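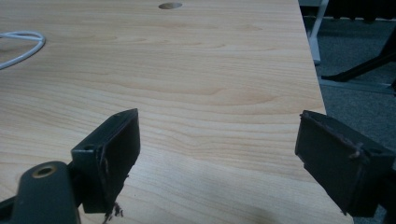

The Mament is a pocket alert receiver for people who work a race course: marshals, medics, road crews. It does one job. Course control sends a short text message, the receiver sounds and vibrates, and the wearer presses a button to confirm. Brasus sells it with a base unit and a charging tray. We used the system at the Nasville road race in September and in bench tests before that.

## Setup

The base unit needs power, an antenna with a clear view, and a laptop to run the dispatch software. Gualtiero Bellini, who ran course control, had it working by 5 a.m. on race day without calling support. Receivers are assigned to groups by course section. A receiver can belong to more than one group, and you will want this for the medical leads. Changing groups after the start takes too many clicks.

We loaded 54 receivers. Each must be placed in the tray to take its group settings, and the tray holds nine. Plan the evening before accordingly.

## Range and delivery

The course is 16 miles with a river crossing and one long cut between rock walls. We sent a test evacuation message to every section before the road closed. All but the receivers in the cut confirmed on the first send. The base unit resends automatically, and the missing ones came in on the second try after almost a minute. For a weather hold that is acceptable. For a stop-the-race order it is slow, and we kept voice radio in the cut. 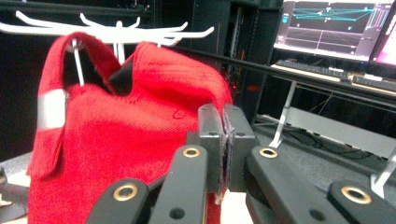
Carrying the receiver is the weakest part of the design. The supplied clip is stiff and grips a belt well, but it slides off thin running vests, and there is no lanyard hole. A fabric loop would have been the better choice: the red knit item on the white rack hangs from a peg by nothing more, and a loop goes over a hook, a strap or a tent pole equally well. Minoru Ogura sewed loops onto a few pouches and those receivers stayed put all day. Brasus should put one in the box.

## Alerts and controls

The tone is loud enough to hear beside a generator. Vibration is weak through a winter jacket. The screen shows two lines, so messages have to be short: "HOLD RUNNERS MILE 9" fits, a street address often doesn't. The confirm button is large and works with gloves on. It sits next to the volume button, and we logged several false confirms.

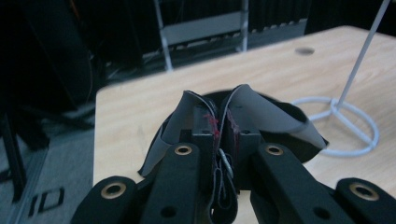

**Can it replace voice radio for an emergency stop?**

It shouldn't be the only channel, as a confirm shows that a button was pressed and gives control no word on what the marshal sees.

## Compared with the Mak

We used the Mak system last season. It has a better screen and a proper reply menu, but its battery would not last from setup to sweep. The Mament finished the day with charge left on every receiver we checked. The Mak software also has no message log. The Mament writes one with send and confirm times, and exports it as a plain text file.
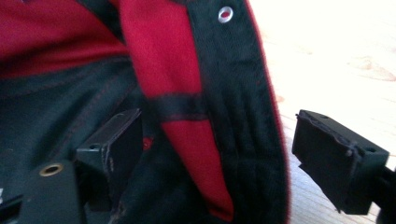
*Dark fabric with thin red stitching along the seam.*

## Verdict

Good for section holds, reroutes and weather notices on a course with open terrain. Keep the radios. We would buy it again if the confirm button were moved, and we have sent Brasus the log from the cut along with our notes on the clip.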